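Dovness Forums > Handheld grippers > House rules for wiping tasks
June 2018

urkine_steve
Draft rule 4 says the marker on each gripper must stay in view of the other one. Noble. Now try it with a cloth in hand. 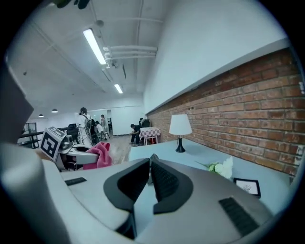

Jurgita Dzene: Rule 4 is fine. Your draft has 15 rules and that's the only one I'd keep.

urkine_steve
Then you'll hate rule 9. Props stay on the table between takes, lamp and flowers included. I've seen people tidy up after every wipe like their mother was coming.
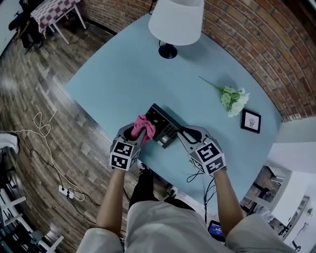
Rule 10 is the cloth: pick it up bunched, however it lands. Folding it first is cheating, and it makes all 40 takes look like a hotel.

parnard444
Disagree on 10. If every operator bunches it differently, you can't compare operators. Fold it once, write down how, move on.

Jurgita Dzene
Who's going to read how you folded it? The cables on the floor need a rule way before the cloth does.

urkine_steve
Cables are rule 12. It says "mind the cables." I was tired. 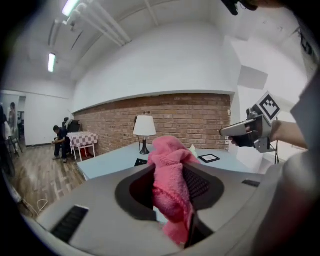
Pink cloth, bunched, per rule 10.

parnard444
Still voting fold. And "mind the cables" sounds like a factory poster from 1951.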